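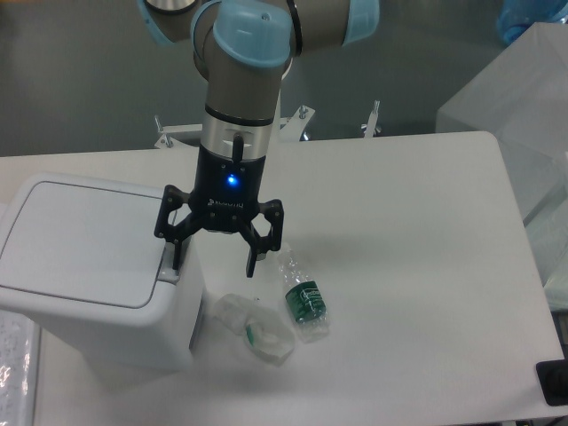 Fig. 2 - Gripper just above a white tabletop.

Print this page | E-mail this page

Section 2: Setting up your Klinhom kitchen scale
Updated February 2018

I've set up more of these than I care to admit, so I'll go through it the way I do it at home. You'll need the scale, the batteries and the 1,000 gram weight from the box.

1. Put the scale on a hard, level surface. Mine wobbled for a week on a cutting board before I caught on!

2. Slide in the batteries and close the cover until it clicks.

3. Press UNIT until you see a small "g" in the corner. It ships in ounces.

4. Take everything off the plate and hold ZERO until the display blinks.

5. Hold UNIT and ZERO together. When you see CAL, let go of both and set the weight in the middle of the plate.

6. Wait for the beep - it takes longer than you'd think - and check that the display reads 1,000. Then lift the weight off.

Note: If you get error 214, the scale moved while it was thinking. Go back to step 4 and try again. My dishwasher sets it off every time, so I do this bit between loads.

Note: The older Erker model has its ZERO button underneath, next to the battery cover. All the other steps match.

Caution: Don't rinse the scale under the faucet. Wipe it with a damp cloth and keep the cloth well away from the buttons.

Caution: Don't store anything on the plate. I kept a bag of flour on mine all through December and had to calibrate it all over again.

Reader comments

fultdale_baker: Step 5 finally worked after I quit pressing so hard. Thanks!

pieandmash: Does the Serer weight fit? Mine came without one.

Reply from the author: Yep, as long as it's 1,000 grams. Just center it.

oatsandends: Got 214 four times in a row, then moved it off the top of the fridge. Fine now.

Print this page | E-mail this page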